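About Stimerside

Stimerside runs two-arm handling cells for small, loose goods: sweets, beads, screw-top jars, sachets and bags. We test gripping and pouring routines for companies that want to know whether a task can be automated before they buy equipment. Our reports state the success rate, the failure types and the conditions under which each failure occurred.

The company was set up by Hervé Huet, who had previously maintained packing lines and wanted a place where faults could be studied at normal working speed. He still signs off each cell before it goes into service.

How our cells are built

Each cell is an open aluminium frame with two arms bolted to a common rail along the front edge of the table. Both arms can reach the middle of the table, so one can hold a container while the other works on the cap. The overlap also means the arms can reach each other, and most of our safety rules come from that fact.

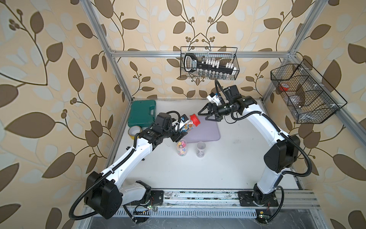
Arm movements are planned by Gralo, our in-house motion software. Gralo keeps a model of both arms and of the objects they are holding. Until last December it also assumed that a held object stayed where it had been gripped. That assumption caused the incident described in the next section. We publish the account because clients ask about it and because the corrections are now part of how we work.

The December fault

During a cap removal run, the left arm was holding a filled bottle and the right arm was turning the cap. The bottle slipped 4 mm in the left gripper. Gralo did not register the slip, and the right arm continued to turn on the old axis. The side load rose until the right wrist joint tripped on over-current and cut its own power.

The left arm did not stop. The two arms were on separate stop circuits, and a trip on one was passed to the other in software only. The message was queued behind a camera update and arrived 77 milliseconds later than our limit allows. In that interval the left arm began its return move and pulled the bottle against the stationary right gripper. The neck of the bottle cracked and the contents went across the table. There were no injuries. The operator pressed the emergency stop, which worked as designed.

On inspection we found a bent finger on the right gripper and a cable conduit that had been pulled out of its ties. The cell was out of use until both had been replaced and the arm recalibrated.

What we changed

The stop circuits are now wired together. A trip on either arm removes drive power from both, with no software in the path. The link is tested at the start of every shift, and a cell that fails the test is locked out.

Grip position is checked against the wrist camera before each twisting move and again after it. If the object has moved by more than 2 mm, the run is paused and the operator decides whether to re-grip or abandon it.

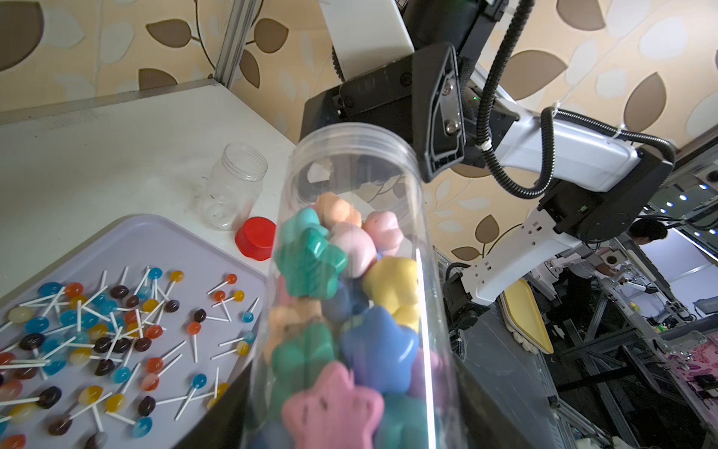 Torque limits are set per container. Before the fault a single value was used for every threaded cap, and it was too high for thin-walled plastic. New containers are run at the lowest setting until we have enough data to raise it.

Cable conduits are inspected weekly for wear at the tie points. Loose ties had been noted on two earlier inspection sheets and left for the next service. They are now treated as a stop item.

Faults still open

Thin, clear packaging remains a problem. Glare on a creased surface can be read as an edge, and the planner then places the gripper fingers short of the material. The Okabe routine, our current method for bags, compares views from more than one camera and rejects any edge that appears in only one. It has reduced missed grips but has made the cycle slower.
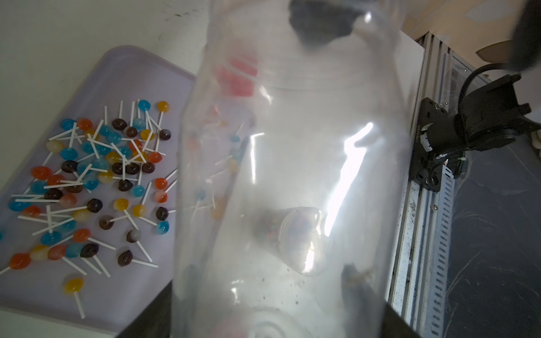
A second open fault concerns sticks and other thin parts that cross one another. Picking one item can lift its neighbours, and the extra weight is too small for the joint sensors to detect. Flirkora, the rig we use for grip trials, is being fitted with a finer load cell for this purpose. Until that work is finished, we do not quote a success rate for tangled items.

Reporting and visits

Every unplanned stop is logged, including those cleared in seconds. Each entry is graded from 1 to 3, where 3 means contact between arms or damage to equipment. Grade 3 entries are sent to all current clients, whichever cell was involved.

Clients may attend their own trials. Visitors are given a short safety briefing and must remain outside the reach of the arms while drive power is on. Copies of the full December report, including the timing records and the revised wiring diagram, can be requested from the office.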